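**Ticket:** left arm stops short on handover
**Project:** Tultus (student two-arm team, Saserwood)
**Opened by:** Niamh Foley
**Assigned:** Tarık Aksoy
**Status:** open, much happier than this morning
**Date:** 8 Nov 2018

### What's wrong

The left arm should come in low and take the flange by its rim while the right one waits over it. On most runs it slows down, stops a little before the part and sits there until the script gives up. The right arm is fine! No error on the controller, only this in our own log:

```
handover: left_approach started
handover: left_approach timeout (1000 ms)
handover: abort, both arms hold
```

### Tried so far

**Niamh:** Restarted both arms and the Hamel script, same result. Swapped the start order, same again. Then I ran the left arm on its own with the right one parked and it went all the way in, first go. So it only happens when they work together, and I'm quite pleased to have that pinned down.

**Tarık:** Lovely find. Can you send the clearance setting from the shared config? I have 5 mm in my copy.

**Niamh:** Mine says 38! Checked the history and Yaryna put that in for the big bracket test, which makes sense, those brackets were huge. It never got changed back on the lab machine.

**Yaryna Savchuk:** Guilty, sorry. Please don't go straight down to 5 with both arms live. Try 14 first, at slow speed, and keep a hand on the stop.

**Niamh:** Did 14, slow. It gets so much closer now – I may have cheered. I paused the script on the approach and saved a view from the right wrist camera so we can all look at the same thing.

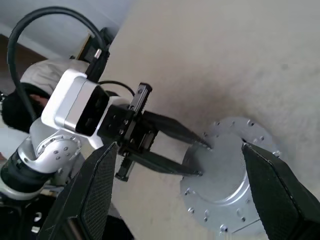
*Right wrist view, script paused. Left gripper open beside the flange rim.*

**Tarık:** Great, that's the approach we drew on the board. The upper finger is nearly at the rim. I'd like to see the left arm turned a touch before it closes, so both fingers meet the rim squarely. Could you nudge the last waypoint and leave everything else alone?

**Niamh:** Will do. Is the timeout worth changing too? At slow speed a second seems mean.

**Tarık:** Yes, double it for testing and put a comment next to it, or we'll be back here in December with the same puzzle.

### Still to do

- [x] Clearance to 14 on the lab machine
- [ ] Turn the last left waypoint, Niamh
- [ ] Longer timeout, with comment
- [ ] Separate config file for the bracket tests, Yaryna
- [ ] Full handover at slow speed, ten in a row
- [ ] Ask Godelieve Verbeke if we can have the lab for another evening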